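3. How we ran the refresher training

I should say up front that I came to this as a trainer and only later as somebody who writes papers, so this section reads more like a shop diary than I'd planned. Kirsten Fogh and I ran the sessions together at the Bjarnason warehouse, starting in February. We had 40 operators on the list, all of them already certified, and every one of them had been driving for long enough to have picked up habits (me included, I learned on the same kind of truck!).

We split people into 2 groups. The first group got the standard refresher, the one most employers buy: a morning in the classroom, a written test, then a short drive around the yard with an evaluator. The second group got the same classroom morning, but their driving was broken up into short turns spread over 12 weeks, with a bit of talking after each turn. Same truck class, same loads, same evaluator. I really wanted it to be the same evaluator, since Ea Brøndum marks harder than I do and I didn't want that muddying things up.

The check sheet was our own. We started from the daily inspection form the site already used and added the things we kept arguing over in the break room: looking behind before backing up, fork height while traveling, horn at the blind corner by the battery chargers, where the left foot is when turning. Eight lines altogether. Kirsten wanted a line for seat belts too, but the site has a belt interlock on every truck, so it would have been a free point for everybody and we dropped it.

Scoring was plain pass or fail on each line. I tried a five-point scale on the first few drivers and gave up on it, because my threes on a tired afternoon looked a lot like my fours before lunch. Those early drives were scored over again with the final sheet and the old marks went in the bin.

One more thing about the yard. It slopes toward the drain at the loading end, and drivers who know the place slow down there without thinking. We had everyone do the ramp turn with a load, then go back and do it empty, going down in reverse or forward depending on what the site rules call for. I'd do it that way again.
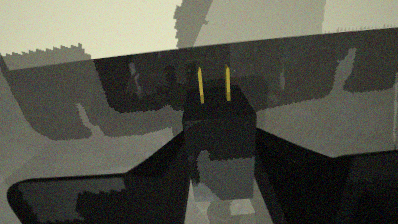 Figure 3. Simulated close-up of a dark gripper, with two narrow yellow strips at its far end.

3.1 Who dropped out

Two drivers moved to the night shift partway through and couldn't make their turns. I left them out of the group comparison but kept their first check sheets for the baseline, and Ea agreed with that after some back and forth over coffee.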